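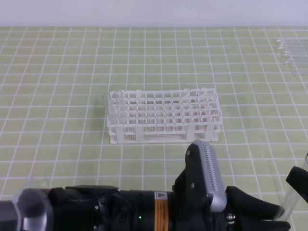
According to one club coach at Hirkwood, the athletes who ask most often for a sweat test are the ones who have never weighed themselves before and after a run. The remark was made in passing, at the end of a long evening on fuelling for endurance events, and the coach did not mean it as a complaint. A laboratory result looks firm. A set of bathroom scales does not, even when the scales answer the more useful question.

Two quantities matter when planning fluid for a long race. The first is sweat rate, the volume lost per hour. The second is sweat sodium concentration, the amount of salt carried in each litre. They are often reported together and confused with each other. An athlete can lose a great deal of weakly salted sweat or a modest amount of very salty sweat, and the total sodium loss may come out much the same.

Sweat rate is simple to measure at home. Weigh without clothes, run or ride for an hour at race effort, towel off and weigh again. Add back whatever was drunk and subtract anything passed as urine. Each kilogram lost is treated as one litre of sweat. The method ignores the small mass lost through breathing and through burned fuel, and over an hour the error is minor. Over a whole day it is not. 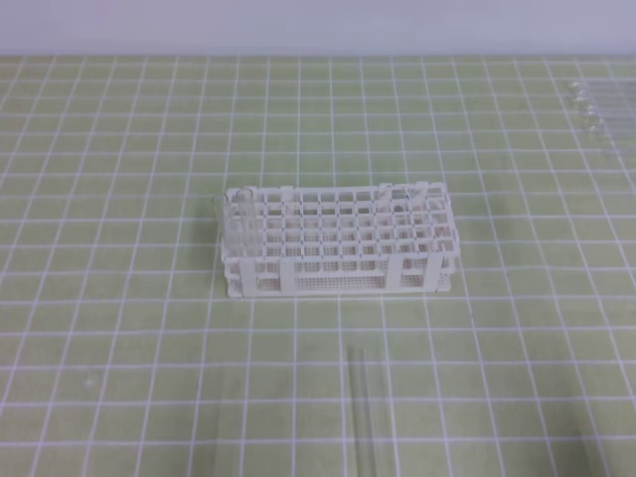 Dullora

Sodium concentration is harder. The usual field method is an absorbent patch worn on the forearm during exercise, then sealed and sent away. Forearm sweat is not the same as whole-body sweat, so a correction is applied, and different services apply different corrections. A patch left on until it is saturated can give a false reading. So can one that lifts at the edge and lets the skin dry beneath it.

At the Plallar training camp in February, 27 long-distance triathletes wore patches on two rides, three days apart, on the same indoor trainers and at the same power. Most pairs of results agreed well enough to lead to the same advice. A few did not. In one case the second reading was 283 milligrams per litre above the first, with no change in diet that the athlete could recall. Taken alone, either figure would have been accepted.

The coaches at Plallar now treat a single test as a band – low, middle or high – and leave the exact number out of the race plan. The band sets the strength of the drink. The weighing sets how much of it goes in the bottles.
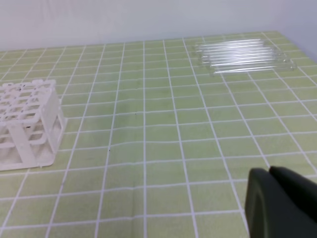 Temperature has to be written beside every result. A sweat rate measured in a cool garage in winter says little about a hot afternoon on the Başaran course, where the run has no shade after the second aid station. Athletes preparing for it are asked to repeat the weighing in at least three conditions: cool, mild and as warm as they can arrange. Heat training also changes the picture. After a week or two the body sweats earlier and more, and the sweat tends to carry less salt.

None of this removes the need to drink sensibly. Matching every gram lost is neither necessary nor safe for slower athletes, who have more time to take in too much. A gain in weight over a long session is a plain sign that intake should come down, whatever the patch says.

For those starting from nothing, the Hirkwood sheet has columns for start weight, finish weight, fluid taken, duration, temperature and effort. It takes two minutes to fill in after a session. Blank copies are kept by the changing room door.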